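Rewrote our cell rules this month. The old document was 34 pages and had been opened, per the file history, by me. The new one fits on one sheet. A thread on what survived.

Rule 1. Feet and chairs stay outside the tape while the arms have power. I have taped this rule to the monitor, the door and, for one afternoon, Iara Navarrete's coffee mug. She wrote the rule.

Rule 2. Every cable gets an owner. An unowned cable is a trip hazard with seniority. If you can't say what's on both ends, you are now the owner, congratulations.

Rule 3. Speed cap is 40 percent for any new sequence. Yes, even if it ran fine in simulation. Everything runs fine in simulation. I run fine in simulation.

Rule 4. Whoever is closest to the stop button says so out loud before the start. "I thought you had it" appears in our incident log more often than any part number.

Rule 5. Log every fault, including the embarrassing ones. Run 2603 is in there as "operator leaned on spacebar." The operator was me. The log stays.

Rule 6, the contentious one. One color per bin, and the bins don't move between runs. Skimwood wanted "bins placed sensibly." I have met the people who would be doing the sensible placing.

Ring sorting, orange and black, two arms:
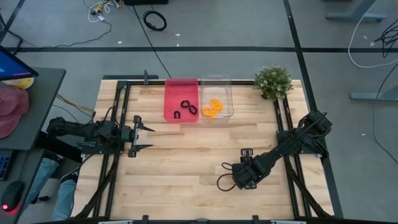
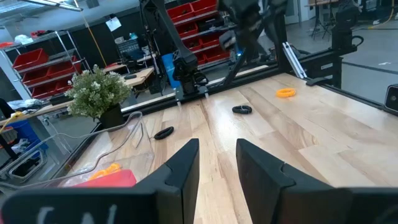

Rule 7. A dropped part stays where it fell until the arms are stopped. You will want to reach in. It's a ring. We own 329 of them.

Rule 8 used to be "use common sense." Deleted. In its place: if two people disagree on whether it's safe, it isn't, and you both go get lunch.

Forkby asked for a copy and came back with tracked changes, mostly commas - plus one good catch. We never said who is allowed to change the rules. So there's a Rule 9 now, and it's Iara.

Trarkia's version is still 60-something slides. Thoughts and prayers.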